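Tuesday, February 6, 2024
By the Hunel textile sorting room

Small Knits on the Sorting Bench: speaker notes

Opening slide, title only

Wait for the door to close. Scope first: small knitted items and loose knitted pieces, handled on a flat bench, dry. Wovens come up only for comparison. Sweaters and other large garments belong to the Dirgate talk and are left out.

State the problem. A small knit arrives on the bench bunched, twisted or rolled into itself. In that condition it can't be measured, graded or paired. Most of the handling time in our room goes into getting it flat.

Slide: where the time goes

The August log covers 461 small knits over seven shifts. Read out the column headings before the results, as they are hard to see from the back. Opening and flattening were logged together. Grading was logged separately.

Opening and flattening took 70 percent of the bench time. Grading took most of the remainder. Pairing was done at a second table and is not in the log. Say this clearly, or it will be asked at the end.

Slide: why a knit bunches

A weft knit is a row of loops hung on the row below. It stretches across the width more easily than along the length. Plain single jersey also curls at its cut edges, toward the back at the sides and toward the face at top and bottom. Rib is more balanced and lies flatter, but it pulls in across the width.

When a piece is picked up by a small area, the rest hangs from that point and the cloth below it draws into folds. If it turns while hanging, the folds become a twist. A fuzzy surface holds the twist after the piece is put down, because the fibers catch on each other. Smooth filament yarn mostly lets go by itself.

Keep the demonstration short. Pinch the sample at the middle, turn it twice, set it down. Do the same with the woven square. Hold both up for comparison and move on.

Slide: bulb and tail

The term on the bench sheet is "bulb and tail." The bulb is the rounded, full part, where the cloth is gathered but still has air in it. The tail is the narrow, twisted part. The two need different treatment. A bulb opens when it is spread. A tail has to be turned back first, and spreading it before that only tightens it.

Look for the course lines on the bulb. In the gray piece they run across the swelling as fine horizontal ribs, and they are the best guide to which way the knit lies. On the tail the same lines are usually too compressed to read. The fuzz at the top edge is worth a mention too: loose fibers there mean the edge should be left alone until the piece is flat.
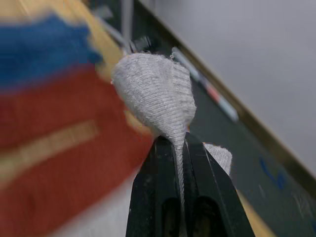 A comment from the floor when these notes were first used at Dirgate was that the tail is the wrong place to start: work from the bulb, find an edge, and let the tail follow. The same speaker said that on fuzzy knits any turning of the tail adds pilling, and that a grader will then mark the piece down for damage done on the bench.

Give the reply as follows. Starting at the bulb is correct where an edge can be reached. On tubular pieces and on offcuts that have rolled inward, there is often no free edge to find. In those cases one half turn at the tail, against the twist, is allowed before going back to the bulb. The pilling point is accepted. The sheet now says one half turn and no more.

Slide: bench surface

A dark, plain surface is preferred for pale knits. Dark green is acceptable. Light gray on white is slow to read, especially under overhead tubes, where the shadow at the fold is weak. For dark items, turn the mat over to the pale side.

Keep patterned items away from the piece in hand. A striped cloth at the side of the bench draws the eye, and its stripes get mistaken for a fold line when a sorter is moving fast. Striped goods go in their own tray. Writing tools are kept at the far side. A marker without its cap near pale knits is a write-off waiting to happen, and the Plallell labels can be filled in before the shift anyway.

Slide: lint

Lint moves from the cloth to whatever touches it, then to the next cloth. Pale lint on a dark knit is the usual complaint. Wipe all contact surfaces between color groups. We wipe dry. A damp cloth was tried and left fibers rolled into small cords, which were harder to remove.

Do not shake pieces open over the bench. It works on the fold, but it spreads fiber over everything already graded.

Slide: sequence

Read this one aloud as written.

Set the piece down and release it fully. Find the course lines. Find an edge if there is one. Spread from the bulb outward, across the width first. If it resists, give the tail one half turn back and try again. Lay flat, smooth once in the direction of the wales, grade.

A piece that will not open after a second attempt goes to the hold tray. It is not forced. Held pieces are done together at the end of the shift.

Slide: Coste comparison

The Coste sheet uses the same sequence but smooths before spreading. We ran a batch of 100 pieces each way. No difference in time large enough to act on. Smoothing first did leave more hidden folds at the cuff end, found later at pairing. We kept our order. Coste handles mostly new offcuts with clean edges, so their sheet may well suit their material.

Slide: open points

Very loose hand knits are not covered. The loops snag and the half turn should not be used on them. Felted pieces are not covered either, and in our room they go straight to hold.

The grade limits for fuzz are under revision. If asked, say the current limits remain on the sheet until the new reference swatches have been cut.

Questions. Leave the sequence slide up. Pass the samples around in their bags, and collect them before the break.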